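Two Days at Travermont: A Winery Visit
21 December 2021

Travermont is a small wine estate at the end of a gravel road, 22 miles from the nearest town with a hotel. We went in November, after the harvest, when the tours are smaller and the cellar is still busy. The visit costs $30 per person and takes most of the morning. Tastings are included. Lunch is extra and has to be ordered when you book.

The tour starts outside, on the slope behind the main building. The highest rows stand at 769 feet. Most of the leaves were down when we were there, so it was easy to see how the vines are trained and where the older blocks stop. The guide explained the drainage on the lower field, which floods in wet springs and has been replanted with a hardier white grape. Wear boots. The path between the blocks is clay and there is no handrail on the steep part.

From there the group goes down to the press house and then into the cellar. The estate keeps its reds in barrel for more than 6 months and its whites in steel. We tasted one of each straight from the tank or barrel. The red was still sharp. The white, sold under the name Trakalance, was close to finished and tasted of green apple and a little salt.

A good part of the talk was about acidity and sulfur, how often they are checked during fermentation, and what is done when a batch drifts. Visitors can ask questions at this point, and our group asked a lot of them.
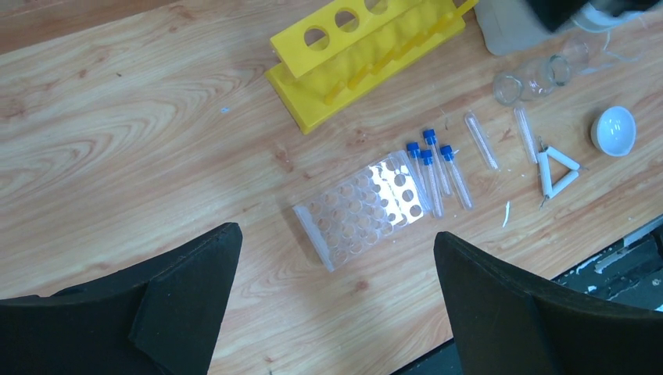 Yellow test tube rack on a wood-grain tabletop.

The tasting room is upstairs and has seats by the window. Five wines are poured, starting with the sparkling and ending with a sweet wine called Drundico that is only sold at the estate. The pours are modest. Water and bread are on the table, and there are buckets for anyone driving. The Drundico was the one most people bought, although I preferred the second white.
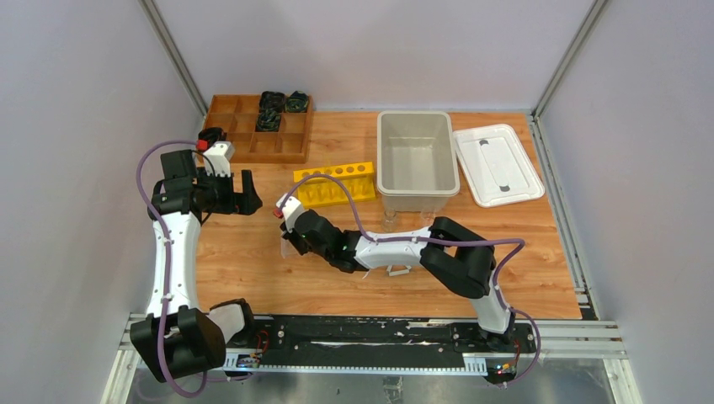
Lunch was better than we expected. The kitchen is run by Khổng, a restaurant from town that takes over the dining room through the winter, and the menu is short: a noodle soup, a pork dish and a vegetable plate. Before you leave, look at the shop next door. It sells mixed cases, and you choose the bottles yourself. If you have not seen one packed, think of a wooden tray divided by thin partitions into small rectangular compartments, only deeper. Ours went into the trunk on its side and nothing broke on the drive back.

Parking is free. The cellar is reached by stairs only, and it is cold down there, so bring a jacket. Dogs are allowed in the vineyard on a leash but have to stay out of the buildings. Shipping is available to most states, and the shop will quote a price before you pay.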